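2 min read

Drelden kitchen arm is back at the counter, with a longer checklist

Drelden has put its kitchen robot arm back to work after 2 months of stop-and-start repairs, and the company says the problem was the cable. It has said that before.

The arm, which Drelden runs at its Prarnach test kitchen, is supposed to put away dishes and handle food containers on an ordinary home counter. It began losing contact with its gripper in October. The fingers would stop answering halfway through a job and someone had to restart the whole machine. Drelden first blamed a software update, then the gripper itself, which was swapped out. The faults came back within days.

According to a service note the company released on Dec 18, 2019, the trouble was in the line that feeds the gripper. It had been tied down too tightly near the wrist, and each full turn of the joint pulled on the connector. The new line has more slack and is routed along the outside of the arm, where it can be checked by eye and replaced without opening a cover. The job takes 12 minutes, the note says, if the spare is already on the shelf.

That last part deserves a second look. Pivau, the shop that handles Drelden's parts, ran out of the right connector in the first round of repairs, and the arm sat idle until more arrived. Drelden says it now keeps spares on site. It would not say how many.

The note also sets out a daily routine. Before the first run, the operator opens and closes the gripper with the arm at rest, then turns the wrist slowly to both ends of its range while watching the cable for snags. The fingers are wiped down, and the arm is brought over a closed container to confirm that it lines up before it is allowed to grip anything. If the fingers are off center, the operator is told to redo the zero position and try again. After two failed tries the arm stays off for the day.

It is a sensible list. It is also 18 steps long, for a machine that was pitched as something a household could more or less leave alone. Anyone who has wiped a counter and put the lids back on leftovers may wonder who is saving time here.

Drelden's answer is that the checks are for testing and will shrink. The company points to a goal of 2,000 grips between cable inspections, but the note gives no figure for how many the arm has managed since the repair. Gumede, which leases two arms of the same model for its own kitchen trials, told this site it has not seen the same fault. It also said it had moved its cables to the outside on the day the arms were delivered — the setup guide called for the tighter routing, and its technicians didn't like the look of it.

Drelden has not said if the guide will be changed. Asked about it twice, the company replied that documents are "reviewed on a regular basis." A further update on the arm is promised once the inspection goal has been met.
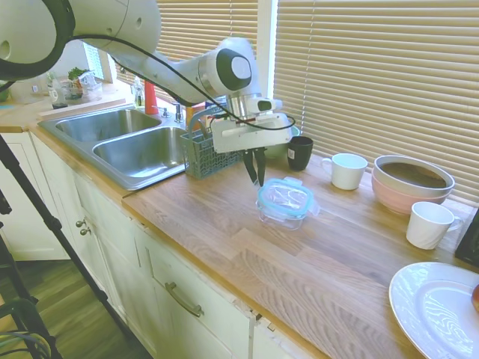 The arm over a lidded glass container at the kitchen counter, with the cable running down to the wrist.

Contact us | Copyright 2019 | Back to top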